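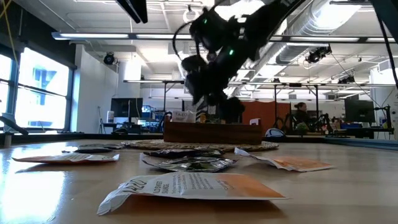
Figure 2. Tea station before filling: tray, placemat, tea box, cup and packets.

Section 4. Setting up the tea station

Read this section before you open anything. Most of the trouble people have with a tea station comes from buying too much of it, and a good deal of the advice printed on the packaging of organizers and tray sets was written to sell you a second one. We tested the Laltumo tray layout in a shared kitchen and a small guest room, and what follows is what held up. Where we have doubts, we say so.

4.1 What you need

A low tray with a rim
A flat placemat, woven or otherwise
One tea box that can stand upright in the tray
Individually wrapped tea packets
A cup

You do not need the Pundent divider insert listed on the back cover. It splits the tray into compartments that suit one size of packet, and if your tea comes in another size you will be folding corners to make it fit. If you already own the insert, keep it for batteries or stamps.

4.2 Choosing the spot

1. Pick a table you can reach from the front without leaning over anything hot.

2. Check the light at the time of day the table is brightest. Tea sitting in direct sun goes stale sooner, wrapped or not. We have read claims that foil wrapping makes this irrelevant and would not bet a good tea on them.

3. Wipe the table and let it dry fully. A glossy top shows every ring and drip, so keep a cloth nearby.

4. Leave a clear strip at the front of the table for sorting. The strip should be wide enough to lay packets down without stacking them.

CAUTION: Keep kettles and their cords off the station table altogether. The tray is for dry goods. A warm kettle parked on it will mark the finish, whatever the tray's label says about heat resistance.

4.3 Placing the tray and mat

1. Set the tray across the middle of the table with a long side facing you.

2. Put the placemat flat in front of the tray. A round one works fine. Some guides tell you to center the tray on top of the mat, and it looks nice in a catalog, but on our mats the tray rocked each time somebody reached into it.

3. Press down on each corner of the tray. If it moves, turn it end for end and try again before you go looking for felt pads.

4. Stand the tea box upright in the tray with its printed front toward you. In Figure 2 this is the white Tazo box.

5. Put the cup to the right of the tray. Left-handed users should swap sides.

NOTE: The cup in Figure 2 is close to the far edge of the table. In a kitchen with children or a cat, bring yours in.

4.4 Sorting the packets

This is the step most people skip, and then they wonder why the box is half full of tea they don't drink.

1. Empty every loose packet you own onto the front of the table. Check coat pockets, the drawer with the takeout menus, and your travel bag.

2. Spread the packets out so that none covers another.

3. Turn each one until you can read the name. On some packets the flavor is printed large, as with the Wild Sweet Orange at the front of Figure 2. On foil packets the print can be faint, and you may have to tilt them toward the light.

4. Put matching packets together. Go by the printed name. Color is a poor guide, as two teas from one maker may wear nearly the same wrapper.

5. Feel along the seals. A crinkled end is usually harmless. A split seal is a reason to throw the packet out, or to drink it today if you are feeling generous toward it.

6. Look for a date. If you can't find one and can't remember buying the tea, you have your answer.

NOTE: Kasun Sultana, who edited the first version of this guide, recommended alphabetical order. We tried it for 13 days. Everyone in the kitchen put packets back wherever there was room. Grouping by caffeine and no caffeine lasted longer, though we make no promises there either.

4.5 Filling the box

1. Stand the packets on their long edges, printed side forward.

2. Put the tea you drink most at the front.

3. Stop while you can still slide a finger between the packets. A tightly filled box tears wrappers when you pull one out.

4. Put any extras in a sealed jar in a cupboard. Do not pile them in the tray around the box. The pile will grow.

CAUTION: Strongly scented teas can pass their smell to milder ones. Wrapping helps, but how much depends on the wrapper. Give mint and heavily spiced blends a container of their own if you notice it happening.

4.6 Upkeep

Lift out the box and wipe the tray with a barely damp cloth when it looks dusty. The Jallik care card calls for a weekly oil treatment on wood-finish trays. We oiled one and left another alone until May, and could not tell them apart. Shake the placemat outdoors. Woven fiber holds crumbs, and a vacuum on full power will lift the braid.

4.7 Common problems

Packets slide around in the tray. They belong in the box. See 4.5.

The box tips over. It is probably close to empty. Refill it, or lay it on its side until you do.

Guests leave used bags in the tray. Add a small saucer beside the cup. A sign does very little.

The station looks bare. It is a place to keep tea. Tamsin Bellamy's notes on the guest room suggest a vase, and we have left that out because of the water.

Section 4 last revised 8th April. For trays with handles, go to Section 5.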